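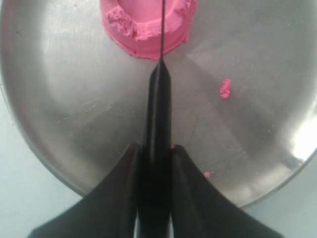
**Incidencia 12 – El brazo derecho pierde altura al tallar**

Abierta por: Clem Ashby
Asignada a: Trudy Nepia
Fecha: 30 de diciembre de 2018
Estado: en observación

El brazo derecho del banco Nestunness baja más de lo programado cuando trabaja con la herramienta fina. El fallo aparece en la rutina de vaciado, con el cilindro de plastilina rosa sobre el plato de acero. La orden es rebajar la cara superior y dejar el borde entero. El lado izquierdo del borde está áspero y desmigado, y hay una miga suelta en el plato, a la derecha de la herramienta. El brazo izquierdo no interviene en esta rutina.

## Comprobaciones

1. Reinicio completo de los dos brazos. Sin cambios.
2. Apriete de los tornillos de la base. Uno estaba flojo – media vuelta. Sin cambios.
3. Lectura de altura en reposo: el registro da 1045 y el valor guardado es 1000.
4. Repetí la rutina sin plastilina. La lectura vuelve a salir en 1045.

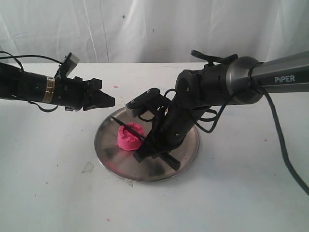 Con esa diferencia descarto que el problema venga del material. Kylie Ellery cambió en mayo el soporte de la mesa por el de Weldu y creo que el cero se quedó con la medida antigua. En el cuaderno del taller no hay ninguna calibración posterior.

## Respuesta de Trudy Nepia

El cero se guarda en dos sitios: en el controlador y en el archivo de Pludard. Si solo se corrige uno, al arrancar se carga el otro. Pasos:

- Parar la rutina y soltar la herramienta.
- Llevar el brazo derecho a reposo.
- Poner el cero nuevo en el controlador.
- Copiar el mismo valor en `altura_base`, línea 6 del archivo.
- Apagar, esperar y arrancar otra vez.

No toquéis el límite de fuerza hasta terminar. 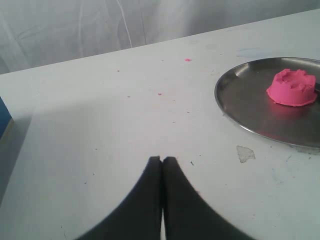

## Seguimiento

Hecho en ese orden. Tras el arranque, la lectura en reposo coincide con el valor guardado en los dos sitios. Warrick Kereama lanzó después la rutina en vacío y no saltó ningún aviso.

Queda pendiente:

- Repetir el vaciado con una pieza nueva.
- Limpiar la mesa y el plato antes de la prueba – quedan restos rosas.
- Anotar el cero en el cuaderno, con la fecha.

Paora Sheehan tiene la copia del archivo anterior por si hay que volver atrás. No cerrar hasta que esté hecha la prueba con pieza.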